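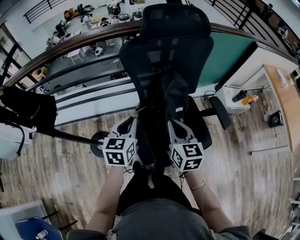 What has changed at the Flandulgate now that it has reopened?

The cellar, the dispense lines, the kitchen extraction and the dining room layout. The bar front, the name over the door and most of the menu are as they were. Details in the posts below, for anyone in Sedham deciding whether to go back.

2/ Cellar first. The old cooler was undersized and sat on the wrong wall, blowing straight at the nearest casks. The new one is at the far end and holds 12 degrees. I asked to see the log and was shown it. Cask beer was coming up at 15 last summer, so this is the change most people will notice.

3/ Dispense. There are now 3 handpulls in place of five. I think that is correct for the trade they do outside weekends. A cask that takes five days to empty is a poor cask by the end, whatever the cellar is doing.

4/ Keg lines have been replaced from coupler to tap and run through a new insulated python. Line cleaning is weekly. The previous landlord did it fortnightly and you could taste the second week.

5/ The house bitter is still Plorkeck. Served in a lined glass, filled to the line. Slight haze on my first pint, none on the second, and it tasted the same either way. Good bitterness, a bit short on the finish. I'd put the haze down to the first pull of the session.

6/ Kitchen. Karla Ventura has taken over as head chef. Menu is one side of A4, down from a laminated booklet. Pies, a fish dish, two meatless mains, a short list of bar snacks until 5.

7/ Beef and kidney pie: proper base, proper sides, gravy in a separate jug. Pastry properly baked underneath, I checked. Kidney cut small. Chips are twice-cooked and were a shade dark. Cabbage overdone.

8/ My companion had the barley and mushroom pot. Well seasoned, too large. Bread with it is from Ung, the bakery by the bridge, and is better than the bread they used to buy in. Butter came too cold to spread.

9/ Extraction. The dining room used to smell of the fryer by eight in the evening and so did your coat. The hood has been replaced and the make-up air now comes in from the yard side – no draught on the back tables that I could find, and no smell.

10/ Noise is the weak point. They took up the carpet and put down boards, and the ceiling is hard plaster. With the room two thirds full I had to lean in to hear across a table for four. Felt pads under the chairs would help a bit. Panels on the ceiling would help more.

11/ Layout: the two big tables by the window have gone and there are more small ones. Fine for couples. A party of six now has to be put in the snug, where the light is poor and the radiator has no valve you can reach.

12/ Booking. By phone or at the bar. Tables are held for 15 minutes. There is no deposit for fewer than eight. The bar side is walk-in only and dogs are allowed there, not in the dining room.

13/ Prices. The pie has gone up by less than I expected, the bitter by 10p. Puddings are dear for the size. Card machine works at the table now, so no more queuing at the till to pay.

14/ The refit budget was 900 a seat according to the landlord, which seems low to me given the cellar work. He may be leaving out the extraction. I didn't press him on it.

15/ Still to do: the gents (old cistern, slow to fill), the step down to the yard, which needs a white edge, and the outside lights on the left of the door. He says January for all of it.

16/ Getting there: the 316 stops opposite. Last one back towards the station leaves before closing time, so check it before you order pudding. Car park is unchanged and still floods at the bottom end.

17/ Visit was November 3, 2019, early evening, paid for in full. I'll go again once the yard is done and add to this thread.

18/ Correction to 12: the large party deposit starts at eight people including children. I had been told adults only – the card on the bar says otherwise.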